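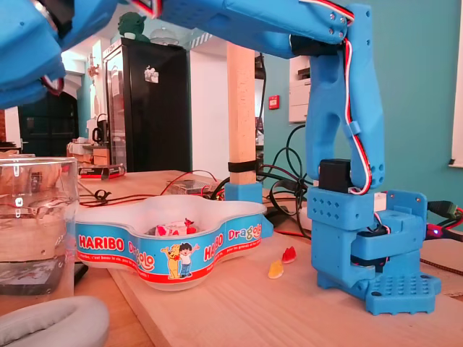 Giratora Desk Arm Kit, review
By Anayeli Orozco
Posted 5/20/19

Rating: 2 out of 5

I paid $549 for the Giratora, which is sold by Prirnby as a bag of servos, a control board, a wiring set and print files for everything else. You print the parts yourself or order them already printed. I printed mine in blue. The arm I ended up with works well on most days, and I would have given it four stars if it hadn't dropped on the table with my hand near it.

The build

Assembly took me 8 hours spread over a weekend, not counting printing. The base is a stack of blocky parts full of small square holes, and the black servo sits on top of it. From there the tall link curves up to the elbow. The screws are small and there are a lot of them, so get a decent driver. Mine stripped one at the top joint and I had to drill it out.

The manual is fine up to the wiring. After that it says "route cables neatly" and moves on. The servo wires run down the outer edge of the link in small printed clips. How much slack to leave at the elbow is left to you, and this matters more than anything else in the manual.

What I use it for

Picking up wrapped candy, mostly. It is a good test. The wrappers are light and slippery, they all lie at different angles, and it doesn't matter if one gets crushed. Gummy bears out of the wrapper are harder. They stick to the table a little and the fingers tend to slide over the top of them.

When it is working, the gripper is the best part of the kit. The palm is perforated in a hexagon pattern and the rounded fingers close evenly. It will take a wrapped candy from a heap in a bowl and let go of it over a mug without much fuss. Bowls with wavy sides are a bit of a nuisance, as pieces settle into the lobes where the fingers can't get under them.

The fault

On the 66th pick of a long run the elbow went limp. There was no warning tone and no message on the screen. The upper segment came down under its own weight, gripper first, and hit the table next to the bowl. I had been reaching in to move a candy that had rolled away, and it missed my fingers by very little. It also knocked over a glass of water. The water went toward the cables and stopped short of them.

I cut the power at the wall, because the kit has no stop button.

The cause was the wire bundle. I had pulled it too tight through the top clip, and each time the elbow opened fully the clip edge pressed on the power wire. By then the insulation was worn through and the wire inside was nearly broken. When it let go, the elbow servo lost power and there was nothing else holding the arm up. The joints have no brake and no spring.

I accept that I ran the wire badly. I don't accept that one bad wire should drop the arm with no alarm at all. The other servos kept going. The gripper was still opening and closing on the table when I got to the plug.

Support

I bought mine through Cruickshank, the shop in Treston, and they were quick. They sent a new wire set and two spare clips free of charge. Prirnby took longer. They answered that a clip with a rounded edge is planned for July and that a stop button is "under consideration". I asked if current owners would be told about the clip and haven't had an answer to that. 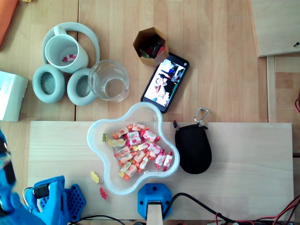
After the repair

I rewired the elbow with a loose loop and filed the inside edge of every clip. I also put an inline switch on the power lead, close to where I sit. It cost very little and should have been in the box. Since then the arm has not dropped, though I check the wires by hand before each session and I don't start a run and walk off.

The habit I have had more trouble with is the table. Headphones, phone, mug, drinking glass - all of it drifts into reach of the arm over an afternoon. Keep anything that holds water well away from it, and don't put your hand in while the power is on, even when the arm looks parked.

Should you buy it

For someone who already knows servos and wiring, it is a decent arm at the price, and the gripper is very good. Check the clips before you fit them. For a classroom, or a home with small children, I would say no until there is a stop button and some way for the board to notice that a joint has gone dead.

Good: gripper, printed parts that fit first time, shop support
Bad: wiring page in the manual, sharp clip edges, no stop button, no fault alarm

I will update this when the new clip arrives.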